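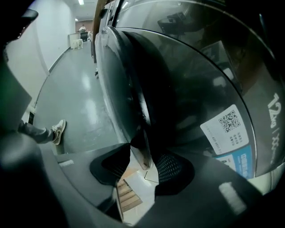 Jolska, Jun 10, 2026

Hallix hand-held gripper: questions from customers

Which machines can I record with it?
Front-loading washing machines are the most asked for. A large one, marked 12kg on the panel, is no problem.

Does the dark glass door disturb the tracking?
Sometimes. Reflections can confuse it — please move slowly near the door.

Can I change the finger pads?
Yes. The black mesh pads are sold by Barua in sets, order number 647.

How long is the rental?
The shortest is 3 days, the longest is 30. Cestimard makes the delivery and takes the kit back.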